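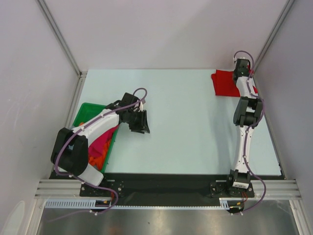
Crumpled fabric in a green tray, magenta-pink and orange.

Visit report: Rasturmont dye works, October

The works sits at the low end of the valley, with its own rail siding and a settling pond behind the boiler house. Trinidad Robles, the shift engineer, led the group. The tour began at 2 p.m. in the goods-in bay and followed the material flow from there.

Cotton knit arrives in rolls and is batched by weight before scouring. The site runs jet machines for knits and a pad-steam range for wovens. The largest jet has a working volume of 4,000 liters. Reactive dyes are used on all cotton, with salt and soda ash dosed from a central kitchen. Dosing was manual until the Citero control system went in. Robles said shade repeatability improved most on turquoise, and reds had never given much trouble.

Fixation on the medium shades is done at 62 degrees Celsius. Soaping follows in a separate bath. Hot rinse water passes through a plate heat exchanger, and the recovered heat goes to the incoming feed. The exchanger was open for descaling during the visit, so the gasket pattern could be inspected.

Kidus Jemal runs the shade laboratory. Swatches are conditioned before reading and checked under three lamps. Disputed lots go back to the customer with a retained sample. The lab keeps 980 recipes on file, filed by fiber and then by depth of shade. Older cards from the Fikre mill, which closed its dyehouse some years ago, are stored separately and have not been converted.

Effluent is balanced in the pond, corrected for pH and sent to the Wulum treatment plant by pipe. Color removal is done there. Questions on salt load were noted but not answered on the day.

Ear protection is needed near the stenter. Parking is by the east gate, and the canteen closes early on Friday.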